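Packing the box is the easy half

Adwoa Appiah tests tidying routines for Clevia, and she is cautious about the word "ready." Her current task is the sort of thing most people do without looking: small household objects on a bed, one open cardboard box, put the first into the second.

"A marker is a good object," she said. "It's rigid, it's round, and you can hold it anywhere along the barrel. A soft pack is worse. You close on it and the shape changes under the fingers."

The bed adds its own trouble. A quilt gives way when a finger presses down, so the height of an object is never quite the height in the model. Appiah's policy was trained on 490 demonstrations by hand. On a hard table it fails on 7 objects in a hundred. On bedding the figure is 23.

"People see the table number and ask when they can buy one," she said. "I tell them to ask for the bedding number – and then ask who emptied the box afterward."

The demonstrations use small items, a cardboard box and a quilted bedspread. 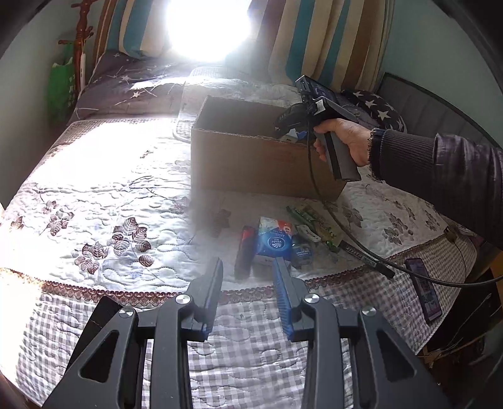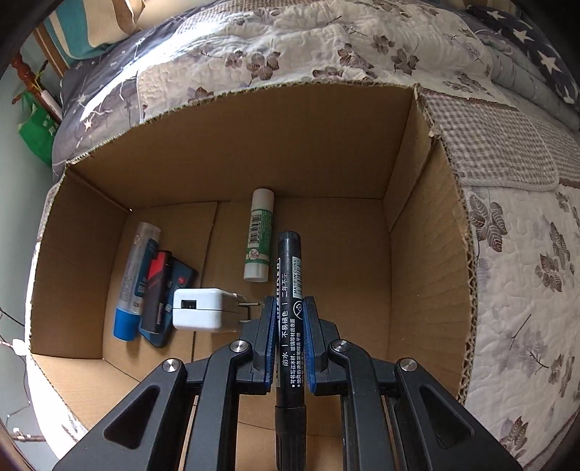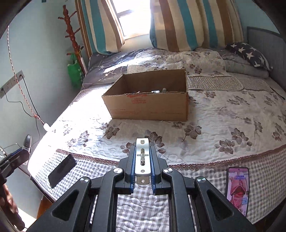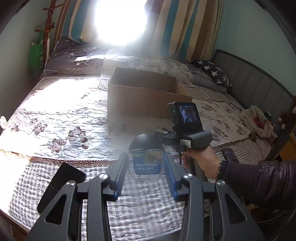

What comes next

Nornine, the follow-up project, starts in April with 32 objects and two kinds of mattress. Appiah expects bottles to go well. She does not expect to attempt folding. "Clothes are a separate problem," she said, "and I'd want a different hand for it."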